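Remortgage fell through, Skitby BS now says 516 a month. Anyone else?

keerthana_g
Fixed rate ends in February. Broker says Brirko won't lend as I'm self employed only 3 yrs. Skitby want 516 a month to stay put. Fair? 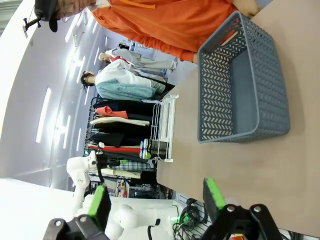 Vendelness, Dec 1, 2000

smota
Sounds steep. Whats left on it? I pay 609 but thats on a much bigger loan.

keerthana_g
Nearly 75 thousand.
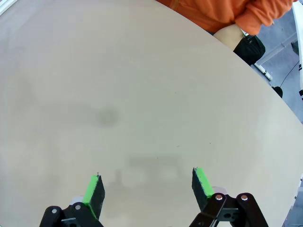

Big pale table

thongchai_i
Take it. Rates only going one way. Stop messing about with brokers.

sneha.s
Disagree. Ask Skitby for the retention rate, they dont advertise it. Ring, dont write. Got mine down in one call.

thongchai_i
You got lucky. My sister rang twice, nothing.

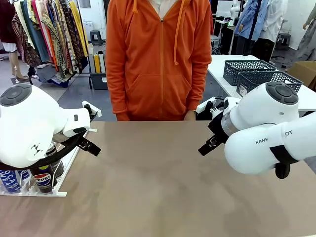
Re: exit fees

siriporn_r
Check teh exit fee before you move anywhere. Mine ate the whole saving. Page with the small print, near the back.

smota
Depends on the lender. Brirko add it to the loan, so you pay interest on it too. Avoid.

siriporn_r
Not if you pay it up front they don't.

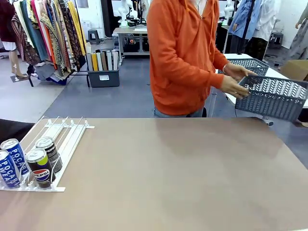

Pocari Sweat and Pepsi in the rack

keerthana_g
Ok ringing tommorow. Will ask re retention rate AND fee. Ta all

sneha.s
Get it in writing after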